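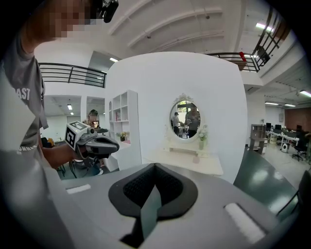

Part-time shop and stockroom assistant, Gilden Fabrics

Gilden Fabrics sells dress and curtain fabric from our shop on Orko Lane, and sends out orders from the stockroom behind it. We need one more person for 3 days a week, starting in November.

The work

You will serve at the cutting counter, measure and cut lengths, and pack orders for the afternoon collection. When the counter is quiet you will put away deliveries and wind offcuts for the remnant bins. Rolls can be heavy and there are stairs to the upper store.

One of your days will be Sunday. The other two are agreed when you start and stay the same each week.

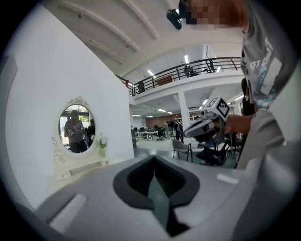 Grey T-shirt with white lettering.

What we ask for

You should be able to measure accurately and talk to customers who are not sure what they need. Sewing experience is useful but we will teach you the fabrics. Shop work of any kind counts, paid or unpaid.

Staff discount applies from your first shift. Lunch breaks are paid.

How to apply

Write to Samira Zoubi at the shop with a CV and a short letter, no more than 500 words, saying which days you could work. Please put reference 1635 on both. Interviews are held in the shop with Samira and Nithin Thampi, who runs the stockroom. Applicants under 18 cannot be considered for this post.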